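News > Parkonby > Community announcements

Parkonby's repair and swap shop is moving, and we've got four times the shelves

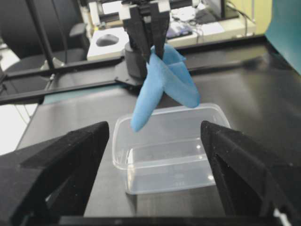
I've been itching to share this one for months, so forgive me if I gabble. The Parkonby Swap Shop is leaving its little unit behind the station and moving into the old Drarkden shoe shop on the high street, and we open the doors at 10am on the first morning of March. There'll be tea. There will also be a queue, going by the messages I've had already, so bring a coat.

If you haven't come across us, the idea is simple. You bring in things you no longer need, you take home things you do, and if something's broken we have a go at mending it while you wait. You don't have to bring anything to take something, and we don't ask why you want it. I started the shop with two trestle tables and a kettle, and last year 2178 items went out of the door to new homes. That's everything from school shoes to a full set of garden chairs, and one accordion that came back twice before it found somebody who could play it.

The old unit did us proud but we'd outgrown it ages ago. You couldn't open the door fully if the bike rack was full, and on wet mornings people stood outside holding lamps and jigsaws while I tried to shuffle boxes about. The new place has 71 metres of shelving (the shoe shop left all of it, bless them), a proper back room for repairs, a level entrance for pushchairs and wheelchairs, and a toilet that works. I can't tell you how excited I am about the toilet.

The rent for the first year is being paid by Zeltau, the flooring firm out on the ring road, who also laid a new floor in the back room and wouldn't let me pay for so much as the underlay. Cordeiro, the bakery next door but one, will be sending round whatever hasn't sold by mid-afternoon, and it'll go on the counter for anyone who wants it. I'm hugely grateful to both. I asked Zeltau whether they wanted a big sign in the window and they said a small one would do, so look for it by the till.

A few things are changing along with the address. We'll be open seven hours a day instead of four, from 10am until 5pm, and repairs will run the whole time. Clothes mending is the busiest bit so we've given it a table of its own, with two sewing machines and better light than I've got at home. Small electricals will be tested before they go on the shelf, as they always have been, and we're still not able to take mattresses, car seats or anything with a petrol engine. Please don't leave those on the step overnight – I've had to find a home for a strimmer before and I'd rather not do it again.

We're also starting a seed swap in spring, which lots of you have been asking for. Bring saved seed in an envelope with the name of the plant and the month you collected it. If you've got spare pots or trays, those are welcome too, and there's a bit of yard at the back where seedlings can sit. I'm hoping for beans and plenty of them.

The old unit closes at the end of January and we'll spend February moving, painting and arguing over where the books go. We can't take donations in that month, sorry! There's nowhere to put them. If you can spare an hour with a paint roller, though, or you own a van and don't mind it getting dusty, drop a note through the door of either shop and I'll get back to you.

Press are welcome at the opening and can come in from 9am to look round and take pictures before it gets busy. I'm happy to talk about the shop, the move or how to start something similar in another town, and I'll be the one by the kettle.

Ends

The Parkonby Swap Shop is free to use and open to everyone. Parking is behind the high street, and the station is a short walk away.

71 shares | 7 comments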